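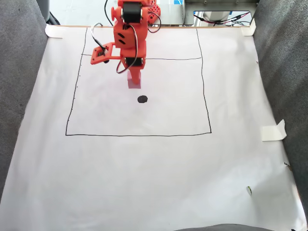 I've gone back to paper. After three weeks of trying to plan the box room on my laptop (in one of those free room planner things where the sofa keeps flying through the wall) I gave up, pulled a big sheet of white paper off the roll, found the fat black marker and drew the thing by hand. Bliss!

I should say the box room is tiny. It's 2000 mm one way and not a lot more the other, and whoever built our bit of Brendstead seems to have thought of it as somewhere to put a hatbox. I want a desk in it, and a shelf, and somewhere for the sewing machine to live so that I can stop eating my tea next to it.

So, the big rectangle is the desk top. I did it freehand, which you can tell, and I don't mind a bit. The strip across the top is where the shelf sits over the back of the desk, and the little ticks down the left are me starting to mark off measurements and then getting bored. The black dot is the lamp. I've got very attached to the dot. Once I'd filled it in properly I knew exactly where the lamp was going, and I'd been dithering over that lamp since May.

The paper is the end of a roll I bought from Sabbagh, the art shop by the bus station, for £7. It's thick enough that the marker doesn't go through to the table, or it hasn't so far (I did check, after the business with the felt tips and my mum's tablecloth). It's lovely stuff to draw on but it does want to curl back up, so you need more tape than you'd think. I use plain white tape and fold the end over to make a tab, and then I can get it up again without tearing the sheet. Some of it lifts anyway. I just press it down again when I walk past.

My other trick, if you can call it that, is little blocks. Anything small and rectangular will do, and you push it about on the drawing and pretend it's furniture. The pale pink one has been a printer, a drawer unit and, for one mad evening, a fridge. I find it so much easier to think when I can move a solid thing across the page. On the laptop I'd drag something two inches and then spend ten minutes trying to undo it.

The desk itself will probably be the Brorden one, with the plain top and the legs you buy separately. I went to look at it and the top is 76 cm deep, which is a bit more than I wanted, but the shallower one feels mean once you've got fabric spread out on it. There's a Rerkier one as well that everybody online raves about. I sat at it in the shop for ages and my knees hit the bar every single time, so that's out.

Still to decide: what colour to do the walls (I keep coming back to a sort of mushroom), whether the shelf needs brackets underneath or those hidden ones, and where on earth the ironing board goes. The ironing board isn't on the plan at all yet. I may need another sheet.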